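The rack that turns

My second month of teaching by hand is finished, and I want to write down some things before I forget them.

When I started in September I thought that to teach a robot means to sit at a computer. At Karden it means mostly to stand. I hold one gripper in each hand, I do the task with them, and the movement is recorded. Later the people upstairs try to make the arms repeat it. I did one week also with the remote control, where you move the real arms from a chair, and my neck did not like it. With the hand-held grippers I feel much more what I am doing. When the jaws touch something, I know it in my wrist.

This week the task is the white wire rack. It is the kind you find in a shop, with arms going out like the spokes of a wheel, one tier above and one tier lower down. We hang small black things on the arms and we take them off again. I was told it is an easy one. For a hand it is easy. For two jaws it is a different story, and the reason is that the rack turns. If you push an arm only a little from the side, the whole thing goes round and the object you wanted is now behind a rod.

So I learned to use the left gripper as a helper. It waits low and near, with the finger a bit up, and the right one goes in to the object. If the rack begins to move, the left one is ready to hold it. Tamsin Doucet, who taught me, does this without looking at her left hand at all. I still look.

Other things from my notebook:

The cables. They hang from the grippers and they pull, not strongly, but after one hour you feel it. I try to let the right one fall outside my forearm, so it does not cross over the table.

The white plates with the dots must stay visible. My habit is to turn the wrist inside when I reach, as I would with a normal hand, and then the plate is hidden and the recording is lost. I lost 17 recordings in one morning like this. Tamsin said only "again, please" each time, and I was thankful for it.

Speed. I was too slow at first, from fear. Roscoe Kowalczyk told me that a slow teacher makes a slow robot, and also that a robot learns my hesitations together with the rest. I had an idea to be very careful and it was wrong. Now I go at the speed I would use at home to hang up my keys, and if the jaws miss, I correct and continue. The corrections are useful too, he says.

I do 14 recordings and then a pause with tea. After the pause the first one is always bad, I don't know why.

My mother asked on the phone if I am not teaching my own replacement. I said that at the moment it cannot hang one thing on a hook, and she said neither could I when I was small. Next week we change to the folding task, and I must ask if I can have the higher table.

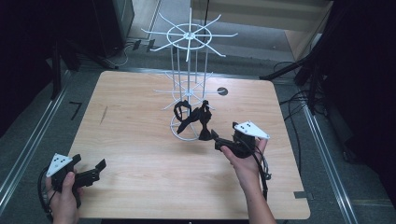

Posted by Grímsdóttir on 16 November 2021

I write here about work, language and sometimes bread. If you also teach by hand and have a good trick for tired thumbs, please leave it in the comments.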